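公開記録請求でわかること、わからないこと
発表者用メモ(持ち時間12分、質疑は別)

スライド1 表題
名乗りは短く。配布資料は入口の机にあると伝える。録音は可、質疑は不可。

スライド2 発端
ガデル(Gadell)市の警察署で、備品の管理台帳に欠落があるという匿名の手紙が編集部に届いた。手紙の中身は裏が取れていないので、今日は読み上げない。話すのは、その後に市へ出した請求と、返ってきた文書のことだけ。

スライド3 最初の請求
請求したのは証拠品保管室の入退室記録、一年分。市の回答は「該当文書なし」。ここで一度間を置く。
「該当文書なし」と「不開示」は別の回答である。前者は文書が存在しないという主張で、後者は存在するが出さないという判断。会場に請求の経験がない人が多ければ、ゆっくり説明する。

スライド4 二度目の請求
文書名を変えて出し直した。「入退室記録」を「電子錠の作動履歴」に。鍵の納入業者はスティキッツ(Stikitz)社で、契約書は市のサイトに載っている。契約書の付表に履歴の保存期間が書いてあり、それを請求書に添付した。
開示されたのは148ページ。黒塗りは職員番号の欄のみ。

スライド5 数字
作動履歴は全部で1669件。このうち紙の台帳に対応する記入がないものが2件。
件数の少なさを先に言うこと。不正があったとは言わない。記入漏れの可能性は残っている。市の説明は「確認中」のまま。
表の右端の列は見なくてよいと断る(整理用の番号)。

スライド6 費用と期間
手数料は複写代のみ。電子データでの交付を希望したが、紙で届いた。読み取りと入力にかかった時間のほうが長い。
期限延長の通知は一回。通知書の日付と消印がずれていたので、封筒も捨てずに保管してある。

スライド7 隣の市との比較
マイクスネス(Mikesness)市では、同じ種類の履歴を四半期ごとに公表している。請求は不要。様式の見本を配布資料の裏面に載せた。
時間が押していたらこのスライドは飛ばす。
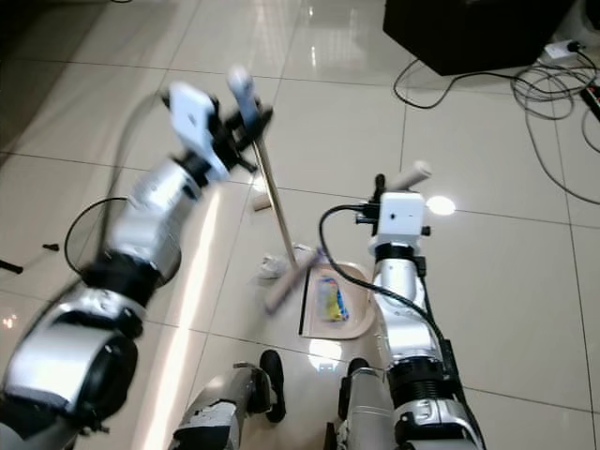
最終更新日:06/04/2019

スライド8 いま残っている請求
休職中の職員の人数と、休職の根拠規定。氏名は請求していない。回答期限は6月中。
ヴァーヴラ(Vávra)報告書の全文も請求済み。要約版では保管室に触れた節が一段落しかない。全文にどこまで書いてあるかは、届くまで不明。推測を聞かれても答えない。

スライド9 請求を出す人へ
文書名は役所が使っている呼び方に合わせる。契約書、仕様書、議会の資料から拾う。期間は区切る。電話で聞いた内容は日時と部署名を控え、次の請求書に書く。
不服申立ての期限は通知書の末尾に小さく載っている。

質疑用の控え
・手紙の差出人について聞かれた場合:編集部でも把握していない。
・警察署の反応:取材の申し込みに文書で回答があった。全文はサイトに掲載済み。
・開示文書の閲覧:編集部で可。事前に連絡をもらう。複写の持ち帰りも可。

訂正:前回の版ではスライド4の文書名を「電子錠の使用履歴」としていた。正しくは「作動履歴」。配布資料は直してある。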